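Foro de robótica aplicada > Aprendizaje por imitación > Recoger fruta de una cesta: ¿cuánto aporta la cámara de muñeca?

ysotomayor
12 de enero de 2021

Abro hilo para comentar lo que nos está saliendo en Zitham, por si alguien ha pasado por lo mismo. La tarea es de las de siempre: fruta y verdura artificial, una cesta de alambre y el robot tiene que meter o sacar la pieza que se le pide. Entrenamos por imitación, con demostraciones teleoperadas, y comparamos dos políticas. Una ve solo la cámara fija. La otra ve la fija y la de muñeca.

Con la fija sola completamos 13 de 34 intentos. Con las dos, 28 de 34. Mismos datos, misma red, mismas posiciones de partida.

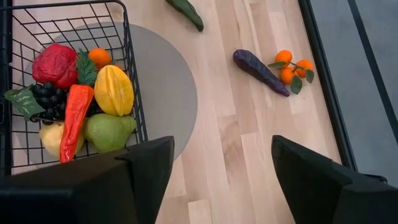

Los intentos se reparten entre piezas sueltas en el suelo de madera y piezas dentro de la cesta. En las sueltas las dos políticas van casi igual. La diferencia está dentro de la cesta, donde una pieza tapa a otra y el alambre corta los contornos. No hemos tocado la función de pérdida ni hemos añadido profundidad.

Mi conclusión provisional es que para este tipo de recipiente la cámara de muñeca compensa de sobra lo que cuesta montarla y calibrarla.
Yolanda Sotomayor

tornillo_m3

Buen dato, pero 34 intentos son pocos. ¿Los repetiste con otra semilla? A mí me ha pasado tener una mejora grande en una tanda y quedarme en la mitad al reentrenar.

ysotomayor

Una sola semilla por ahora. La segunda está entrenando. De todas formas pasar de 13 a 28 me parece mucho para ser ruido.

reijo_p

No estoy de acuerdo con la conclusión. El resultado me lo creo, lo que no veo es que se deba a la cámara de muñeca en sí. Puede que cualquier segunda vista te dé lo mismo. Falta la prueba con dos cámaras fijas. Cuando hicimos algo parecido con Tetora, en junio, la segunda fija recuperó casi toda la diferencia, y te ahorras tener un cable colgando de la muñeca.

Además la vista de muñeca tiene sus problemas: los dedos de la pinza ocupan la parte baja de la imagen todo el tiempo y, según cómo te acerques, te tapan lo que vas a coger.

Yo haría esto, por orden:

1. Repetir las dos políticas con 2 semillas más cada una.
2. Entrenar una tercera con dos fijas, sin muñeca.
3. Evaluar aparte las posiciones en las que la cesta queda a un lado de la vista de muñeca, medio fuera de la imagen. Ahí es donde a nosotros nos fallaba.
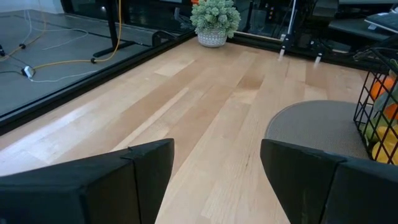 4. Cambiar la cesta por un recipiente de paredes lisas y ver si la diferencia se mantiene.

Reijo Partanen

ysotomayor

El 2 lo tenía pendiente y tienes razón en que sin eso no puedo separar una cosa de la otra. El 4 no lo veo tan urgente, la tarea que nos interesa es con alambre.

Sobre los dedos: sí, tapan. Pero la política ve varios fotogramas seguidos y durante el acercamiento suele tener la pieza a la vista antes de que quede oculta. Con la fija, si la pieza está detrás de otra, lo está durante todo el intento.

tornillo_m3

Eso depende de dónde pongas la fija. Si está alta y mirando hacia abajo, el problema es mucho menor. ¿La tuya está baja?

ysotomayor

Baja, casi a la altura de la base de la cesta. Con una pieza grande como el pimiento rojo delante, de lo que hay detrás asoma poco.

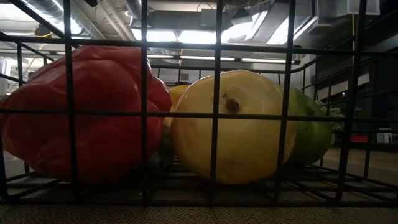 marga_lab

Pregunta de alguien que empieza con esto: ¿hay que volver a grabar las demostraciones para entrenar la versión con una sola cámara?

Se usan las mismas. Se graban todas las cámaras a la vez y al entrenar se quita la entrada que no interesa. Lo único que hay que vigilar es que el operador no se guíe por una vista que luego la política no va a tener, porque entonces le enseñas movimientos que no puede justificar con lo que ve.

marga_lab

Gracias, me respondo a mí misma con lo que me acaba de contar un compañero, por si le sirve a otro. ¿Ysotomayor, en tu caso qué veía el operador?

ysotomayor

Las dos vistas. O sea que la política de la fija sola partía con desventaja, hay que decirlo. Lo apunto.

reijo_p

Entonces esa es otra explicación posible para el 13. Yo grabaría una tanda corta con el operador mirando únicamente la fija.

tornillo_m3

De acuerdo con Reijo. Y sube la cámara antes de grabarla.

ysotomayor

La cámara la dejo donde está hasta cerrar la comparación, si no cambio dos cosas a la vez. Primero las semillas y las dos fijas, luego la tanda corta. Cuando tenga los números los pongo en este mismo hilo.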